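Picking a gripper when the budget says pick one
Speaker notes, Friday session, after the coffee break

Slide 1. Title
Say hello. Say who I am (Jaruwan Sangkhawat, gripper side) and that Sombat Rungrueang did the controller work and is sitting near the door for good reasons. Ask whether the back row can hear. They will say yes whatever the truth is.

Slide 2. What we were asked
The question from above was "which gripper is best?" Pause. Let the hardware people laugh.
The question we answered: of the two on our shortlist, which one picks up household things in simulation without making us tune it again for every object? One arm, one controller, one room, one table. Swap the gripper, leave everything else alone.
Mention that "leave everything else alone" took three weeks of the project.

Slide 3. The contenders
Bollano: two short fingers, stiff, narrow opening. Looks like something for pulling nails.
Jemal: longer fingers, softer pads, opens wide. Looks lovely in the brochure.
I wanted Jemal to win. Own up to this early, as Sombat will bring it up in questions anyway.

Slide 4. How the runs worked
Everything ran in Standia. 4 object types, 1,512 attempts in all, split evenly between the two grippers. Start poses shuffled, same shuffle for both.
A pick counts if the object leaves the table and stays up until the timer ends. Dragging it to the edge and letting it fall does not count, though it is very popular with the controller.
If asked about real hardware: not in this talk. December, if the purchase order wakes up.

Slide 5. Results by object
Don't read the table out. People can read.
Point at the can row. Bollano does well here and I had no excuse ready. Short fingers bend less in the model, so the can doesn't swing when the arm lifts.
Point at the cup row. Jemal ahead, as it should be, given the opening.
Long thin things: both poor. Move along briskly.

Slide 6. The awkward one
We lost 400 attempts to a friction setting. Somebody had typed the value for rubber on glass into the field for everything on everything. I was somebody. All of them were run again, and the numbers on slide 5 are the rerun ones.
Lesson for the room: print the settings at the top of every log. Oveo does this if you tick a box. The box is on the third tab, under "Other".

Slide 7. Controller
Hand over to Sombat for two minutes. He will take five.
His main point: the approach speed mattered more than either of us expected. Slowing the last bit of the descent helped both grippers and narrowed the gap between them. Anyone comparing grippers at a single speed is partly comparing speeds.
Take the clicker back.

Slide 8. What we chose
Bollano, for now. It loses on wide objects and wins on dull reliability, and the next job is mostly cans.
Jemal goes on the shelf with its brochure. I visit it.

Slide 9. Questions
Leave the last slide up while people talk. Likely ones:
"Did you try suction?" No.
"Can we have the scenes?" Yes, ask Sombat, he has the good copy.
"Why is the floor so nice?" It came with the room.
If there is silence, ask about lunch. Room 411 is booked until half past.

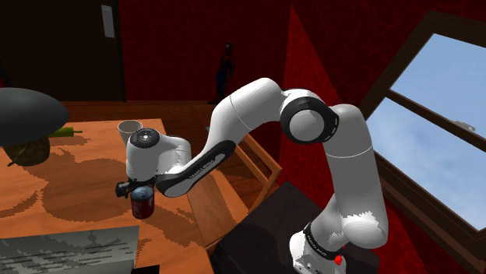

Slide 9: can held just above the table, short-fingered gripper, simulated room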